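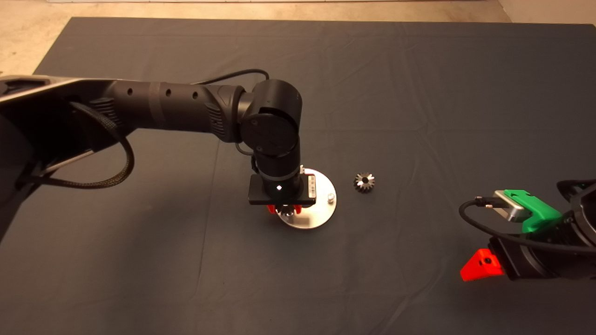
Hashini Jayawardena wrote:
> Is 600 grit enough before etching the Sedonano blanks?

Depends on the alloy. I stop at 600 for soft stock and go on to 1049 for the Kopecký sheet — any coarser and the resist lifts at the edges. Rinse, then degrease. Fine straight lines running across the face, as on the round aluminium plate below, will show through a shallow etch.
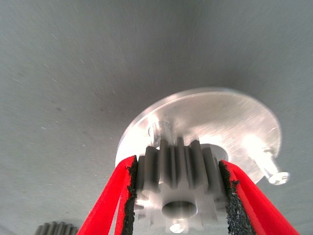

Bath times are a separate matter. The Grikwood table assumes 100 ml per blank. A bright brushed finish like the one on the disc makes undercut hard to judge by eye, so use a loupe.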